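Residential Color and Finishes
Unit 3: Choosing Interior Wall Colors
Instructor: Assunta Amato

Read this before the studio session and bring your sample cards. We will use the Bastell fan deck in class, but any deck is fine for the homework.

Undertones

Most pale wall colors look neutral on a small chip. The undertone shows up when the color covers a whole wall. A gray may lean blue, violet or green. A white may lean yellow or pink. To find the undertone, lay the chip on plain white printer paper, then look at the darkest color on the same strip. The dark one usually gives it away.

Compare chips in pairs. Two beiges that look the same alone will often separate into a pink one and a yellow one when they touch. Write down which is which, as you will forget by the next day.

Light direction

North-facing rooms get cooler, steadier light. Pale blues and grays can look flat in them. South-facing rooms are more forgiving, but strong yellows get stronger. East and west rooms change the most, so look at your sample at 9 a.m. and again at 4 p.m. before deciding.

Bulbs matter too. A warm bulb, 3,000 K or lower, pulls a pale green toward yellow. A 4,000 K bulb leaves it closer to what you saw on the chip. Check what the client has in the fixtures now and ask whether they plan to change them.

Pale greens

Pale greens sit between the warm and cool groups and go with a lot of existing wood and tile. The trouble is saturation. A mint that seems soft on a card can turn sugary over four walls. If in doubt, go one step grayer on the strip. Black hardware and dark window frames hold up well next to these colors, and bright white trim makes them look cleaner and a little colder.

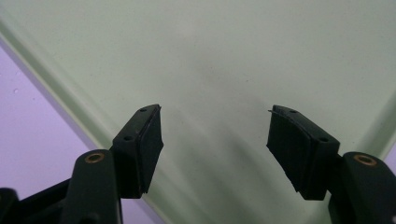
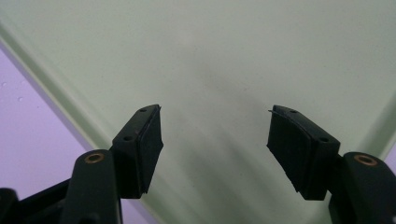
Pale green behind black.

Finish

Flat hides dents and patching but marks easily. Eggshell is the usual pick for living rooms and bedrooms. Satin wipes down better and suits halls, kitchens and kids' rooms. Semi-gloss goes on trim and doors. The shinier the finish, the more the wall prep shows, and a glossier paint will often look slightly deeper than the same color in flat.

Case: the Fourie house

Filippos Vasilakis will present this one. The owners wanted a single color through the entry, hall and dining room. The entry faces north and the dining room faces west. The first choice was a blue-gray that looked fine in the dining room and dull at the front door. The final scheme kept one color family and went a step lighter in the entry – the change is hard to notice when you walk through. Look at the plan in the July packet before class.

Homework

Pick one room you can visit more than once. Paint three sample boards with two coats each and leave a white border of an inch or so. Move them around the room, including the corner farthest from the window. For each board, note the undertone, the bulb type and how the color sits with the floor.

Write this up in one page and give a recommendation with a finish. Worth 30 points. Hand it to Jouko Rantala at the studio desk. Late work loses 3 points a day.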